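Cokari - recetario de cuidado de la ropa, datos y notas
LÉEME

Última revisión: 2 de enero de 2026
Mantiene: Touran Ghasemi
Estado: usable, con huecos. Ver más abajo.

Qué es

Fichas de cuidado de prendas, en español, recogidas a mano. Lavado, secado, colgado, plancha, manchas. Texto plano y una tabla. Nada más. Empezó en 2012 como una libreta de la tintorería Safavi, en Bernanton, y de ahí pasó a una hoja de cálculo, y de la hoja a esto.

4000 fichas en total. 128 tipos de tejido (contando mezclas). 58 clases de mancha.

No hay aplicación. No hay web. Si alguien la quiere hacer, adelante, la licencia lo permite.

Contenido de la carpeta

fichas.csv - la tabla grande, una fila por ficha
tejidos.csv - nombres de tejido y sus sinónimos
manchas.csv - clases de mancha, con el remedio que mejor resultado dio
colgado.txt - notas sueltas sobre perchas y armario, sin estructura todavia
cambios.txt - lo que se ha ido tocando
LEEME - esto

Codificación UTF-8. Separador punto y coma, porque las comas salen en todas las notas. Si abre con acentos rotos es que el programa ha decidido otra cosa, forzar UTF-8 al importar.

Columnas de fichas.csv

id - número, no se reutiliza aunque se borre la ficha
prenda - camisa, pantalón, abrigo, jersey, etc. En singular
tejido - tiene que existir en tejidos.csv
color - claro, oscuro, vivo, mezcla
agua - fría, templada, caliente, no mojar
centrifugado - no, corto, normal
secado - tendido, plano, máquina, sombra
colgado - sí, no, solo en seco
plancha - no, baja, media, alta, vapor
nota - libre. A veces larga
fuente - etiqueta, taller, casa

Sobre "fuente": etiqueta es lo que decía la prenda cosida por dentro. Taller es lo que se hizo en Safavi. Casa es lo que mandó la gente. Cuando se contradicen se dejan las dos fichas, no se promedia nada. Para dudas serias, hacer caso a la etiqueta.

Celdas vacías = no se sabe. No significa "no". Esto ya ha dado problemas con la columna plancha, donde un vacío leído como "no" deja medio armario arrugado, y al revés es peor.

Colgado y armario

La parte más floja. En la libreta original casi no había nada de perchas, la tintorería devolvía todo colgado y punto. Lo que hay viene de casa.

Resumen de lo que se repite en las fichas:

Punto grueso, doblado. Si no queda más remedio, doblado en dos sobre la barra de la percha, con las mangas por encima.
Camisas, abrochar el primer botón y el tercero.
Pantalón de pinzas, por el bajo, con pinza ancha.
Seda y viscosa, se resbalan. Percha forrada o con muescas.
Abrigos, percha ancha de hombro. Las finas de alambre marcan.
Vestidos largos con peso, usar las cintas interiores si las trae.

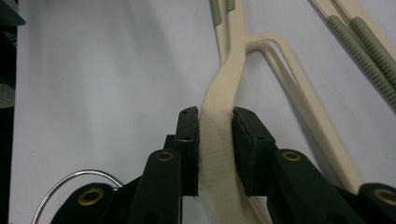
Edeltraud Reuter: lo de las camisas de acuerdo, pero con el punto fino sois demasiado estrictos. Llevo años colgando jerséis finos de merino en perchas de plástico curvadas y no me ha salido ni un pico en el hombro. Lo que los estropea es colgarlos mojados, que el agua tira de todo hacia abajo. En seco y con la curva bien puesta aguantan. Yo separaría "punto fino" y "punto grueso" en la tabla y dejaría el "no" solo para el segundo.

Aceptado a medias. En la próxima revisión punto se parte en dos tejidos. Punto fino pasa a "solo en seco", que para eso está el valor. Las fichas viejas con "punto" a secas se quedan como estan hasta que alguien las mire una por una - no se puede adivinar el grosor desde la tabla.

Falta también una columna de tipo de percha. Se probó con cinco valores y cada cual entendía una cosa distinta por "percha ancha". Propuesta abierta: medir en centímetros de hombro a hombro y dejarse de adjetivos. Pendiente.

Manchas

manchas.csv tiene clase, tejido, remedio, espera, repetir. La espera va en minutos. Repetir es sí o no.

Orden de siempre: quitar lo sólido, agua fría, luego lo demás. Nada de frotar en círculo. Sangre y huevo nunca con agua caliente. Tinta de bolígrafo, alcohol con un paño debajo, cambiando el paño. Grasa, jabón de platos antes de mojar. Vino tinto, aquí hay tres remedios enfrentados y ninguno convence, están los tres.

Óxido: solo hay fichas de taller. El producto que usaban en Safavi venía sin nombre en la libreta ("el del bote verde"), asi que el remedio está vacío. Si alguien de allí se acuerda, que escriba.

No mezclar lejía con amoniaco ni con vinagre. Hay dos fichas de casa que lo proponían, borradas, los id quedan saltados.

Cómo se recogió

Primera tanda, pasada a mano de la libreta por T. G. Letra mala, alguna palabra dudosa marcada con (?) en la nota. Segunda tanda, etiquetas copiadas en el mercadillo de Plastlow, prenda por prenda. Tercera, envíos por correo, todos leídos antes de entrar. Se quitaron nombres, direcciones y una receta de croquetas.

Duplicados: se quitaron los idénticos. Los casi idénticos siguen.

Problemas conocidos

- mucha camisa y mucho algodón, poca ropa técnica. Membranas casi nada
- ropa de niño mezclada con la de adulto, sin distinguir
- "templada" no tiene grados. En unas fichas es 30, en otras 40
- secado "plano" y "sombra" no se excluyen pero la columna solo admite un valor
- cuero y ante: no fiarse, vienen de una sola persona
- en tejidos.csv "rayón" y "viscosa" salen separados. Es lo mismo, se juntarán

Para qué no sirve

Prendas antiguas o de valor, trajes regionales con bordado, novias. A un profesional. Tampoco para reclamar a una tintorería, ya ha habido quien lo intentó.

Licencia

Uso libre citando Cokari. Cambios, con la misma licencia. Sin garantia de ningún tipo, si encoge, encoge.

Cómo colaborar

Una ficha por correo o una tabla con las mismas columnas, da igual. Decir siempre la fuente. Si es de etiqueta, copiarla tal cual, con los porcentajes. No mandar ficha de prendas lavadas una sola vez, hace falta ver cómo quedan después.

Correcciones a fichas existentes: poner el id delante. Las que llegan sin id se quedan al final de la cola y la cola es larga.

Próxima revisión en septiembre. Antes si se arregla lo del punto.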